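Tuesday, June 9, 2020
By Jolene Waaka

How to descale your kettle

My Hirura kettle gets crusty every few weeks (hard water, sigh), so I do this on a lazy morning. Pour in equal parts white vinegar and water until the element's covered, bring it to the boil, then switch off and walk away for an hour.
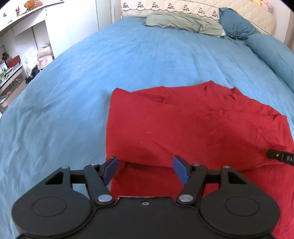 Loïc Cordier wrote in to say he uses citric acid, 3 spoonfuls to a full kettle – no smell at all!

Tip it out, wipe off any flakes, then boil and empty fresh water twice before you make a cuppa.

Related
Cleaning a toaster crumb tray
Escobedo slow cooker review
Why your iron leaks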